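September 13, 2022
By Lejla Stan

I got the email at 6 a.m., before coffee, which is a terrible time to learn that your kid's high school has banned hoodies. Hoods, specifically. Up or down, didn't matter, if it had a hood it was going in a box in the front office until the last bell.

My son owns maybe two shirts without a hood. So I did what any calm parent would do and texted 14 people!

By lunch the whole of Bilavthorpe was at it. The district's line was that staff need to see faces in the hallways, and fine, I get that, I really do. But the rule went out three days after classes started, when everyone had already done their back-to-school shopping (I'd been to the outlet at Drallen twice), and the first kid sent home was a freshman who'd been cold in the science wing. They keep that wing like a meat locker. I've sat through conference night in there with my coat on.

Then came the school board meeting. I've been to exactly one of those before, about parking, and there were eight of us in the room. This time people were standing along the back wall. Fatos Karagiannis read the dress code out loud, start to finish, and it took him 12 minutes, and I learned that my own skirt was against it. Endang Kusuma wanted the vote put off until parents had seen the thing in writing. Frans Stevens wanted everybody to go home. 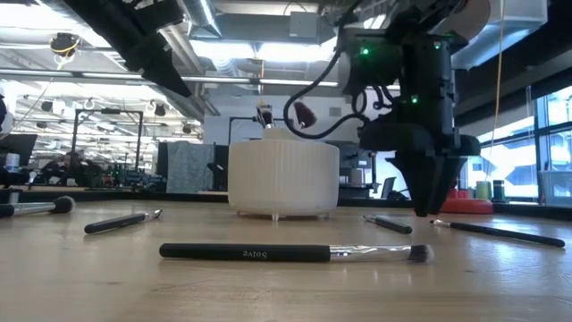

Apolinar Jaramillo told me afterward that he'd kept quiet all evening and was for the ban, mostly, but that he couldn't see why a teacher should spend first period collecting sweatshirts when there was algebra to get through. I hadn't thought of it from that side. We stood in the parking lot and argued it until the lights went off, and I'd say we agreed on about half.

The board pushed its decision to October. Until then hoods are allowed as long as they're down, and the box is still in the office with a few sweatshirts in it. One of them is my son's. He says he'll pick it up when it gets cold.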